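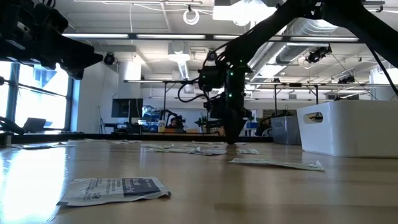 Packing for a week at somebody else's house

We're off to Tultdale again in March, 28 hours door to door if the ferry behaves (it never behaves), and I have finally gotten good at this! Years of forgetting chargers, socks and once an entire coat have left me with a system, and I'm so pleased with it that you're all getting it whether you asked or not.

Start a list on the fridge a week early. Not on your phone! The fridge is where you're standing when you remember the allergy pills. Everyone in the house can write on it, and anything that gets written twice goes in the bag first.

Cables get their own pouch, and the pouch never gets unpacked. I bought a second charger for everything I own and those live in the pouch all year long. Wrap each one loosely around four fingers, then close it with a bread bag clip or a bit of elastic. Write the gadget's name on a scrap of masking tape and stick it near the plug. My friend Themis Stefanou uses old eyeglass cases for hers, one per gadget, and I may steal that.
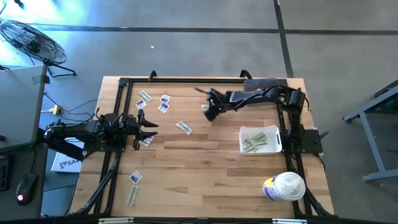
Lay the whole trip out before any of it goes near a suitcase. A bed works, but things sink into the comforter and vanish, so I like a good big table much better. Pale wood is the best of all, and a light, striped butcher-block top like this one would be a dream for it, with every black cord and dark sock standing right out! Put things down in rows by day, look it over with a cup of coffee, and take two shirts away. You won't miss them.

Roll the T-shirts, fold the sweaters, stuff the shoes. Socks go inside shoes, and each shoe goes in a shower cap so the soles stay off your clean things. Heavy stuff at the wheel end.

Anything that can leak gets a square of plastic wrap under the cap, screwed down tight, and then a zip bag. I skipped this once with a bottle of olive oil for Evdokia Chrysikopoulos and my pajamas smelled like salad for the whole visit. (She thought it was hilarious. She still brings it up.)

For food gifts, jars ride in the middle of the case with a sweater around each. Cookies travel best in a tin with a slice of bread on top, which keeps the soft ones soft. Hard candy can go anywhere, so use it to fill gaps!

Before you lock up:
Empty the kitchen trash, even if there's only a banana peel in it
Run the dishwasher and leave the door open a crack
Water the plants and pull them back from the window
Set out clean sheets for the night you get home

That last one is my favorite tip of the lot. Coming in at midnight, filthy and tired, to a bed that only needs you in it, is wonderful.

Next up: how I get candle wax out of a borrowed tablecloth. Bring an iron and some brown paper bags!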